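November, quarter to six in the morning

Couldn't sleep so I'm up with the budget again, kettle on, spreadsheet open, dressing gown doing its best. The equipment money closes at the end of the month and if I don't get a plan in, it goes back into the big pot and I'll be asking for it all over again next year. Not keen on that!

So. Where things stand. We have the one arm, the Clonau, which came to us second-hand from the Saronwood office when they moved into the bigger premises, and I love it like you love an old ute. It goes. It does most things if you ask nicely. But we want a second one for the kitchen work, and we want it to be sorted before autumn, and the quotes I have on my desk are a mess. One has the gripper included, one has the gripper as an "optional extra" (optional! what would it do, point at things?) and one doesn't mention a gripper anywhere at all, so I have to ring them.

I spent most of yesterday arvo beside the bench with my notebook, trying to work out what we really need to buy as opposed to what looks good in a brochure. The job was pastry and toaster oven, and I wrote down every single thing I'd have to replace if we built a second bench from scratch. Longer list than I expected. 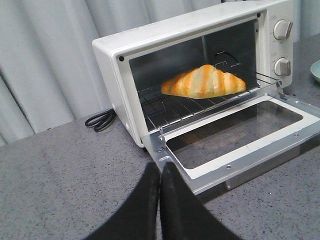

Croissant on the rack, door right down.

The fingers are the bit I keep going back and forth on. We've got the plain black ones and they're wide, good for shoving and nudging, and I've always reckoned they're a touch bulky for getting inside something as small as a benchtop oven. Slanina make a slimmer set and I've had the page bookmarked since winter. They're not cheap, though, and you have to buy them in packs of 3, so you're paying for a spare you might never fit. Then again, I said the same about spare cables and look how that went.

And the wrist camera! I'd completely left it off the first draft. How do you budget for a whole arm and forget the thing that lets you see what it's up to? I've put it in now, plus a bracket, plus a second bracket for when I strip the thread on the first one (I know myself). The fixed camera I'm less fussed about, any decent one on a stand will do us.

Tea's gone cold. Made another.

Had a look back through what I saved from yesterday, mainly to think about reach. The oven door takes up so much room once it's folded out, and whatever we buy has to work over the top of it and still get across to the plate. The sales sheets give you one big number for reach and it's always measured with the arm stuck straight out like a scarecrow, never with an oven door in the way. I want to see that worked out before I sign anything.
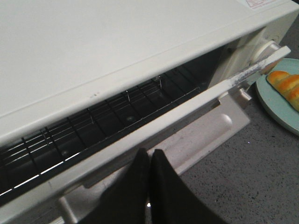
Fingers at the handle bar, plate off to the right.

Pusness reckon they'll lend us a demo unit for up to 19 days if we pay the freight both ways. I'm tempted. It'd eat into the budget, but I'd much sooner find out in a fortnight and a bit that it can't manage our bench than find out after the warranty card's been posted. I'll write back after breakfast and ask whether the freight comes off the price if we go ahead. Worth a try, they can only say no.

The other thing I keep underestimating is the boring stuff. Props, basically. Ovens, plates, trays, the lot. I've put 1,000 dollars aside for it and my first thought was that's heaps, and then I started pricing toaster ovens and power boards and a proper mat and it went down very quickly. I'd like two ovens the same so the benches match, and of course the shop never has two the same when you want them. 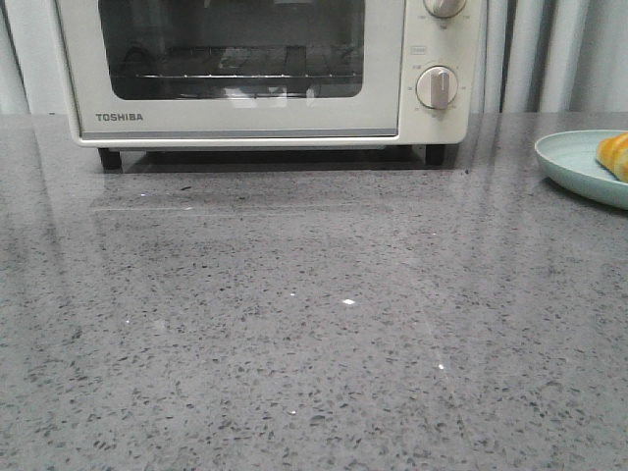 4 min read

I do like that Toshiba, by the way. Knobs I can understand, feet that keep it up off the stone, a window in the door. If I could find another one I'd buy it today. The countertop is the only part of the setup I'd change, it's so shiny that every light in the place ends up in it, and I've added a line for a matte board to go over the top on the new bench. Might do the old one as well if there's money left over.

Still to do before the meeting at 9: ring about the missing gripper, email Pusness, take the second stand off the list (we've got one in the cupboard, I'm nearly sure), and work out whether training counts as equipment or comes out of the other bucket. I think other bucket. I'll ask.

Sun's coming up and I want a croissant now. Bakery opens at seven.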